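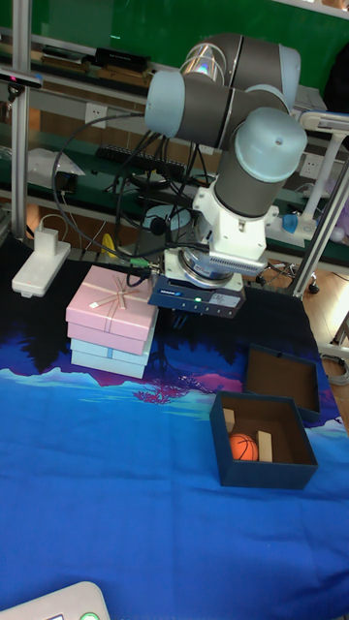
3.2 Retention and reuse of rigid gift packaging

Rigid boxes were treated separately from paper, ribbon and bags in the Skavusholm survey. Wrapping paper is usually torn on opening and enters the waste stream the same day, while a rigid box with a separate lid can be stored and passed on. Earlier work on the topic (Hulme and Kaczmarczyk) grouped all secondary packaging together and reported a single disposal rate. That rate is hard to interpret where boxes make up a small share of the items but a large share of the mass.

The sample consisted of 236 households. Each household kept a diary of gifts received and given during the recording period, with one line per item. A line recorded the type of packaging, the occasion, whether the packaging had been used before, and its status at the end of the period. Status was coded as discarded, stored, in use for another purpose, or passed on with a new gift. Items that could not be traced at the closing interview were coded as missing and left out of the retention rate, but they were kept in the count of items received.

For coding purposes, a gift box was any rigid or semi-rigid container acquired mainly to present a gift. Shoe boxes and shipping cartons were excluded even when wrapped. Stacked boxes given together (stacked as in Figure 2) were entered on separate lines and linked by a shared occasion code. This rule was adopted after the pilot, in which diarists were inconsistent about whether a stack was one item or several. Bisgaard recoded the pilot diaries under the final rule, and the pilot data are not used below.

Figure 2. Stacked gift boxes on a table covered with a printed cloth.

Retention was modeled with a mixed logistic regression, with household as a random intercept. Fixed effects were box volume class, closure type, occasion, storage space reported by the household, and prior use. Volume was entered in 5 classes. Closure had 3 levels (lift-off lid, hinged lid, folding flap). Attitudes toward secondhand packaging were measured with the Mavelier scale, administered once at the opening interview and centered before entry into the model.

Prior use was the strongest predictor of retention. Boxes that had already been passed on at least once were more likely to be stored than new boxes of the same class, and the effect held when attitude scores were added. Lift-off lids were retained more often than folding flaps. Reported storage space had a weaker effect than expected and interacted with volume: it mattered for the two largest classes and could be dropped for the others without loss of fit.

Occasion effects were mixed. Wedding boxes were mostly stored, but few of them were passed on, and several diarists noted that they were keeping the box for its own sake. Birthday boxes moved between households more freely. The August diaries contain few gifts of any kind, and the occasion terms should be read with that in mind.

Räsänen's proposal that reuse is driven mainly by the cost of a replacement box could not be tested directly, as diarists seldom knew the price of packaging they had received. A proxy based on volume class and closure type was tried and gave unstable estimates. It is not reported here.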